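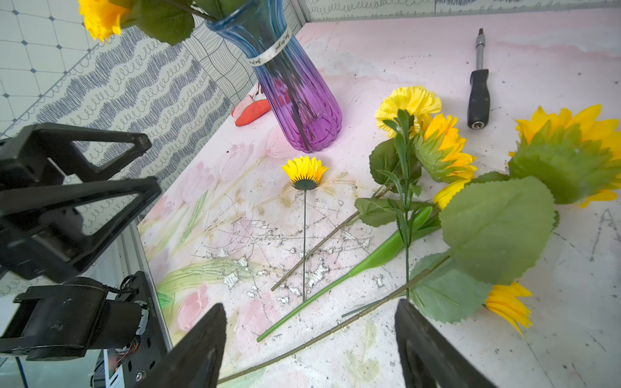

Yellow stems laid out on the tulip mat, next to the blue-to-purple vase.

Flower table is back, and it's all yellow!

If you came by the Pleveveck craft room in December you'll remember the silk flower table as mostly greenery and a lot of bare wire. Well, Joanne Blackburn has been through the bins since then and pulled out every yellow bloom we own. There are sunflowers, carnations with those lovely frilly petals, and little daisy types on thin wire stems that are perfect for filling a gap at the front. We now have 46 sunflowers in the cupboard (46!), so please don't be shy with them.

My favorite piece of the lot is the ribbed glass vase, the one that goes from blue at the neck to purple at the scalloped base. It has a white ribbon around the neck, and yellow against that purple is just wonderful. The wires do show through the glass, so if that bothers you, tuck a few leaves down inside or bunch the stems tight before they go in. I like seeing them, myself.

A few things Joanne has learned from doing a great many of these:

Start with your biggest sunflower and set it low, close to the rim. Everything else can lean on it. Turn at least one head to the side, too, so people get a look at the green behind the petals. Bend the wire a little at a time, and lay your stems out flat on the table before you commit to anything. It takes up a ridiculous amount of room and it's worth it.

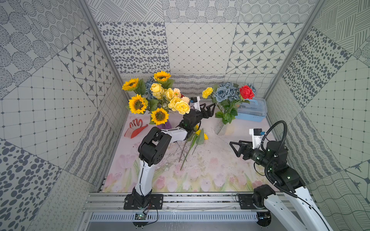 COLOR CORNER

Two vases, two moods! The purple one is the full, generous kind of bouquet: four sunflowers with dark brown centers, pale yellow roses in between, dusty blue roses tucked in behind and peach blossoms down the right side. The clear one is quieter, with a yellow carnation, a group of blue-grey roses and a single red rose up top. I keep going back and forth on which I'd take home, and today it's the red rose.

Cyril Holroyd would like it known that he prefers blue roses to sunflowers and that there are 51 of them in the Koltitz box, under the ribbon. Help yourselves, and put the lid back on when you're done.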